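Cool mats on a sprung mattress: do they do anything?
Forum > Bedding and Sleep > Summer bedding
12 replies | 2 shares

Plullari
Posted 2021-12-02

Looking for measured or at least careful opinions. The bedroom faces west and stays at 27 or 28 degrees until well after midnight in summer. I have a medium sprung mattress with a foam top layer, and the foam is the problem. I am thinking of putting a slatted bamboo mat over the fitted sheet instead of buying another mattress. Does the mat lower skin temperature, or does it only feel cool for the first minute? I'd like to settle this before March, when prices go up.

gralico_k

It does not lower anything below room temperature. What it does is hold less heat than foam and give sweat somewhere to go. Foam moulds round you and shuts off the air. Slats don't mould, so there are gaps under the small of the back and behind the knees. The first-minute effect is real but short.

Skurora

Disagree in part. The gaps only help if air moves through them. On a slatted frame with a fan at floor level I could feel the difference all night. On a solid divan base I could not. Most complaints about mats come from people with divans.

gralico_k

The base is under a foot of springs and foam. How is air getting from there to the top of a fitted sheet?

Skurora

Sideways, at the edges, and through the springs each time you turn over. I'm not claiming a gale.

Plullari

Mine is a slatted frame, gaps of two fingers. Would a mat go under the sheet or over it?

lagos_west

Over. Under the sheet you lose most of the benefit and the sheet rucks. Straight on the mat feels odd for two nights and then doesn't. If you have hair on your arms or legs, check how the slats are joined. Mats made of small tiles on elastic cord pinch. Mats made of thin strips stitched in rows don't, or much less.

Leandro Alarcón

Seconding the stitched kind. I've used one for four summers. Some notes:

Wipe with a cloth wrung out in plain water, along the slats and never across. Dry it flat or over a rail in the shade. Direct sun makes bamboo brittle, and the strips split at the stitching first.

Roll it with the slats parallel to the roll. Don't fold it unless it was made with a fold line, and then only on that line.

Buy to the size of the mattress top, or slightly under. Any overhang gets sat on and the end strips break. 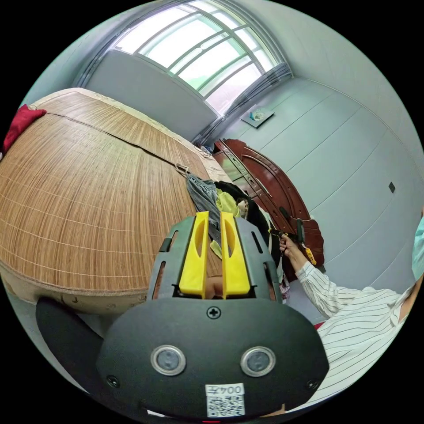
Store it with the room side outwards and something dry inside the roll. Mine goes on top of the wardrobe in a cotton cover. A plastic cover gave me grey spots in one winter. They came off with diluted white vinegar, but the colour under them stayed paler.

gralico_k

Agree on the plastic. Disagree on shade only. Half an hour of early sun does no harm and it dries the thread, which is the part that holds damp. I have never had a strip split.

Leandro Alarcón

Depends on your sun. I'd not try it in Lagos in August.

lagos_west

It's Lagos in Portugal in my case, and no, I wouldn't either. Ten minutes at eight in the morning, at most.

Plullari

Thanks. What about noise? My partner wakes easily.

Skurora

They creak a little when new. Less after a few weeks. A thin cotton blanket between mat and mattress stops nearly all of it and also stops the mat sliding on a smooth sheet. It costs you some airflow. I'd take the trade.

gralico_k

For once no argument. I'd add that a firm mat on a soft mattress will show every dip in the mattress. If yours has a hollow in the middle, the strips bend there night after night and that's where they'll go.

Thread marked as answered. 616 views

Comments (3)

mattock: Went through two of the tile sort before reading this. The pinching is as described.

Plullari: Ordered a stitched one, slightly under the mattress size. Will use the cotton blanket and report on the noise once it's warm enough to matter.

rowan_t: Still think a linen sheet and a fan does the same for less money. You can put linen in the washing machine.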